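The Back Room at Unmont

Elli Pelkonen drove up to Unmont on the Sunday evening with two suitcases and a box of flat cartons. Her father had rented the rooms over the hardware store for most of her life, and the new tenant wanted them by the end of August.

Aatos was sitting in the kitchen with his coat on. He had packed the radio and nothing else.

"You said you'd started," Elli said.

"I did start. Then I wanted the news."

She put the kettle on and they went through the cupboards. Most of it was going to Hertta Heiskanen, who had the bakery in Bendumport and took in anything with a handle. The good pan stayed with Aatos. So did the soup bowls, although there would be no room for them at Hesutitz, where he was getting one shelf and half a closet.

"Six bowls, Dad. Who's coming to eat?"

"You are, I hope."

She wrapped the bowls in newspaper and wrote SOUP on the side of the carton.

They worked until eleven and slept badly. In the morning Alcides Betancur came with his van, and he had the forms from Salminen, the letting office, which needed a signature on every page. Aatos read all of them, including the part about drains. He wrote 22/08/2022 at the bottom and then asked what day it was. Monday, Alcides told him. Aatos said it felt like a Thursday.

The bed went down first, then the armchair, which had to be turned on its side at the landing. Alcides did most of the lifting. Elli carried the lamps. Her father stood at the top of the stairs and told them to mind the wall, and they hit the wall anyway.

By noon there was only the back room left. He had let it to Impi Mustonen, for 55 a month, and she was out until later in the week. She was staying on with the new tenant, and her things were not to be moved. But Aatos had left some things of his own in there over the years, and Elli went in with an empty carton to look for them. 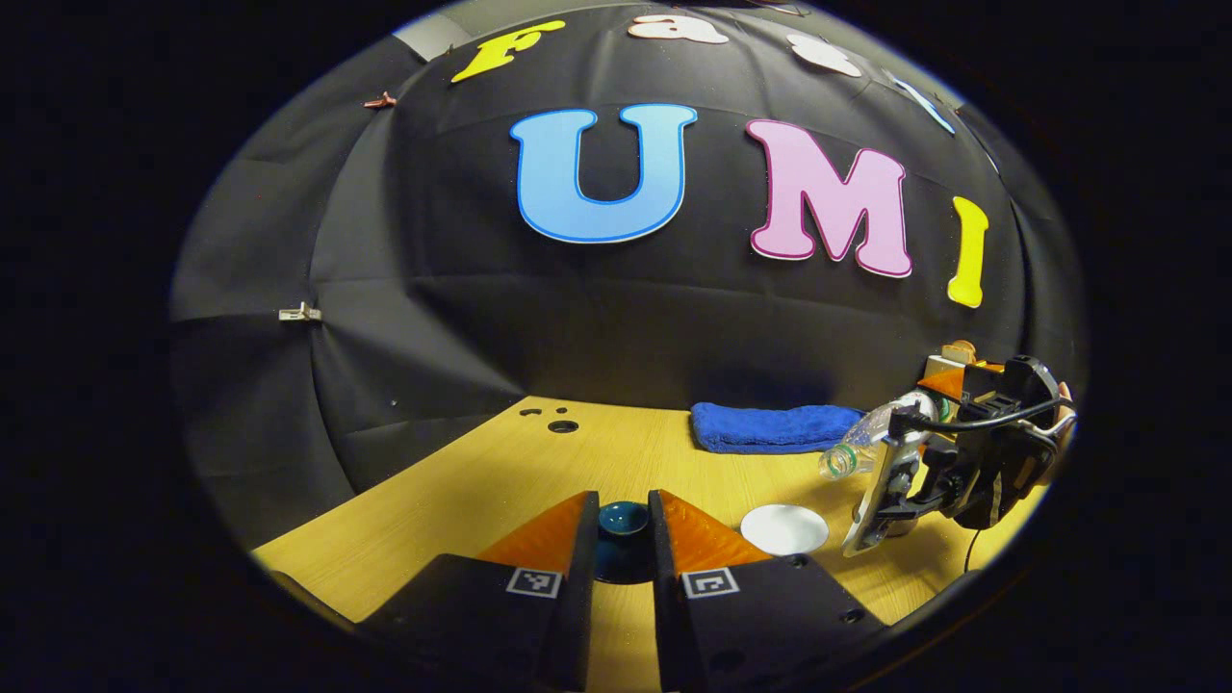

The blue towel was her mother's. Elli knew it before she was through the door. There had been a pile of them once, bought for a summer by the lake, and she had thought they were all gone to rags. It lay folded against the bottom of Impi's black cloth, under the big colored letters, and in front of it was a clear bottle with a green cap, on its side. She left the bottle where it was. She picked up the towel and held it for a while, then looked at the white plate on the table and could not decide whose it was.

"Dad," she called. "Is the plate yours?"

"What plate?"

"A white one. Round."

"They're all round," he said from the hall. "Leave it for Impi. She'll want something to put her toast on."

She took the towel out to him. He turned it over twice and rubbed the corner with his thumb.

"I lent her that," he said. "I'd forgotten."

"Do you want it in the carton?"

"No. I'll carry it."

Alcides was leaning on the horn downstairs. Elli closed the back room, checked the stove and gave the keys to her father, who put them in his coat pocket with the radio batteries. He went down ahead of her, one hand on the rail - the towel was under his other arm - and got into the front seat of the van without looking back up.

"Did you bring the bowls?" he asked.

"They're behind you," she said, and pulled the door shut.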